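Reading my non-compete so you don't have to read yours the way I did

So I finally left Grerix in March, and a bunch of you have been asking why I went so quiet about it. Short version: I signed a non-compete six years ago, forgot it existed, and then spent a very long spring remembering it. I've held off on writing this until the whole thing was settled, and now it is, so get a coffee because this is long.

Quick warning first. I'm not a lawyer. I sell (well, sold) scheduling software to dental offices. Everything I know about employment law I learned by being scared at my kitchen table, and the rules are wildly different from state to state. Please don't wave this post at your HR department.

Back to the beginning. When I started at Grerix they gave me a folder on day one. Tax forms, direct deposit, the parking thing, the dental plan (ha), and an agreement that was 64 pages if you counted the attachments. I signed it standing up. My new manager was waiting to take me to lunch and I remember thinking mostly about lunch.

Tucked toward the back was a paragraph saying I couldn't work for a competing business within 200 miles of Cliststead for 2 years after leaving. If you know this part of the country, you know that circle covers pretty much every place I'd ever want to live, plus a good amount of lake.

I didn't think about it once until Ivaso offered me a job. Better pay, shorter drive, a boss I already liked from trade shows. I said yes on the phone. Then that night I was cleaning out my desk drawer and there was the folder.

My stomach just dropped. I read that paragraph maybe ten times, and every time I read it I was more sure I was going to be sued and lose my house. The word "competing" wasn't even defined anywhere near it. You had to go to Attachment C, which said a competing business was any business offering "products or services similar to those offered or contemplated by the Company." Contemplated! They once contemplated selling branded coffee mugs!

The first thing I did was the wrong thing, and I'll own up to it. I wrote a long, emotional email to HR asking whether they "really meant" it. Luckily I left it in drafts overnight and my sister talked me out of sending it over breakfast. Her point was that I'd be putting in writing where I was going and that I thought it might be a violation, before I'd talked to a single person who knew anything. Good sister.

The second thing I did was call a law office, Chaudhry, over by the old post office. They charged me $300 for a consultation and I grumbled about it all the way there. It was the best money I've spent in years, and I say that as somebody who owns a really good mattress.

I brought the agreement, my offer letter from Ivaso, and a page of notes on what I did all day. The lawyer cared way more about the notes than I expected. Did I have access to pricing formulas? Did I work with customers directly? Had I gotten any special training? Was I given anything in return for signing, like a bonus? (I was not, unless lunch counts.) In my state a court can look at whether the restriction is reasonable in time and distance, and whether it protects something the company has a right to protect. Just not wanting me to work somewhere else isn't enough. She also told me plainly that "probably too broad" doesn't mean "safe to ignore," and that some judges will trim an agreement down and enforce what's left. That one surprised me. I'd assumed it was all or nothing.

What we ended up doing was pretty dull. She wrote Grerix a polite letter after I gave notice. It said where I was going, that I'd returned my laptop and every file, and that I wouldn't contact my old accounts for a year. Then we waited. They wrote back asking for eighteen months. We said a year again. There was a stretch of silence where I jumped whenever the mail came, and then they agreed and sent over a release, and that was that.

A few things I'd tell a friend. Get a copy of anything you sign and keep it somewhere you'll find it. Don't forward work files to your personal email on the way out, even the harmless ones, even your own sales decks. And ask about the agreement before you say yes to the new place! Ivaso was lovely about it, but I had a very awkward second phone call that should have been part of the first one.

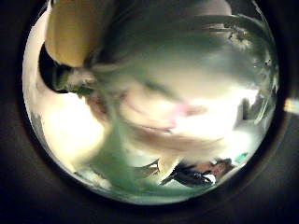
I do miss my old accounts, by the way. One of the offices used to send me home with a whole bag of toothbrushes, and I'm down to my last couple. My year is up next March, and I've already got a list of people I want to call.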